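Search notebook entries Search Clear

Pegboard hooks, bench 2

2023-12-07 – 4 min read
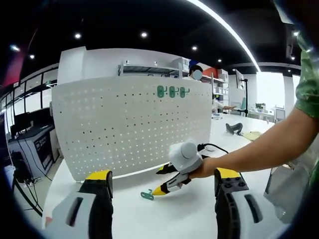 Fixtures and Small Parts, workshop notebook

0 comments · 2 shares

Picking up from the September entry, where I left the pegboard question open. We now have the white perforated panel standing on the table and a set of teal-green plastic hooks to go with it. Three are up near the top edge, a little right of center. I want to get the hook layout settled before we hang anything that matters.

The hooks are the Nestska ones. We also have the older Plakov set in the drawer, and I tried those first. The Plakov prongs are longer and hold more, but the base is narrow and the hook swings sideways if you brush it. The Nestska base is rounded and sits flatter on the panel. The prong is short, so a thick cord slides off the end. For light tools and loops of string they are fine.

The face of this panel is slightly curved. I didn't think that would matter and it does, a little. A hook that goes in easily near the middle needs a firmer push toward the sides. Go in straight to the surface at that spot, not straight to the table. If you angle it, the peg catches the rim of the hole and you think it is seated when it isn't. Tug test every one.

Fit test this morning. I put one hook in and out of the same hole 68 times, because Alaric asked whether the holes would open up. By the end it still held, but it went in with less of a click than at the start. Second hole, 66 times, same result. No cracks that I could find on the hook or around the hole. I would call that good enough for bench use. I would not call it good enough for the door side, where people hang bags on anything that sticks out.

Load test, same hook. Hung the small pouch of washers on it and left it through lunch. No droop. Added the second pouch and the prong bent down enough to see, then came back when I took the weight off. One pouch per hook is the rule for now. I wrote it on tape and stuck it to the drawer.

Things that went wrong:

Putting hooks in from the front with one hand pushes the whole panel back. Hold the top edge, or work with a second person.

Dropped hooks are a nuisance. They land on the round base and roll in a curve, usually toward the edge of the table. The color helps on a white top. On the floor they go under the shelving and that is the end of them until somebody sweeps. Lost one that way already.

Holes right at the top edge are easy to reach but the hook sits so high that you lift the tool up and over with your wrist bent. Next row down is more comfortable. Alaric disagrees – he is taller.

Spacing. Side by side in a row looks tidy but the loops tangle when they hang next to each other. I got the best result with 5 empty holes between hooks. That gives fewer hooks per row, so we use two rows and stagger them. I drew it on squared paper and put the sheet in the MacLeish binder, behind the drawer labels.

Alaric Tillman read the above and added: check whether the Dristik panel has the same hole spacing before ordering more hooks. I measured the one in the store room and the spacing looks the same to me, but the holes are a hair smaller and the Nestska peg is tight. It goes in. Getting it out again took pliers and left a mark on the plastic.

To do:

Order another bag of the Nestska hooks, same color.
Find two clamps for the foot of the panel.
Retest the Plakov hooks with a dab of putty behind the base.
Ask stores if the Dristik panel can go back.

Clamps first – the rest can wait until the panel stays put.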